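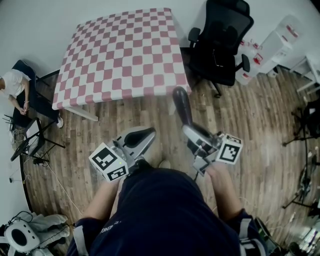 Wayne Fraser
Rental turnover inspector, Pallberg

Inspections > Interior > Dining room

Dining room check, November

Floor planks: OK. The listing calls them "like new." I'd want to see the receipt.
Table: stands level. Checkered cloth stays on for now. Lift it next visit and look for burns.
Smoke alarm: chirps. Owner says the battery is fresh. Replace it anyway.
Outlets: one loose by the window. FAIL.
Window latch: sticks, opens at 22 pounds of pull. Too stiff for a child or my mother.
Heater clearance: 42 inches claimed, not measured. Left blank until I have a tape on it.

Recheck Saturday. I don't sign on promises.

Recent checklists
Kokamwood stair rails
Murakami porch lights
Pallberg water heaters

We use cookies to remember your settings. Accept | Decline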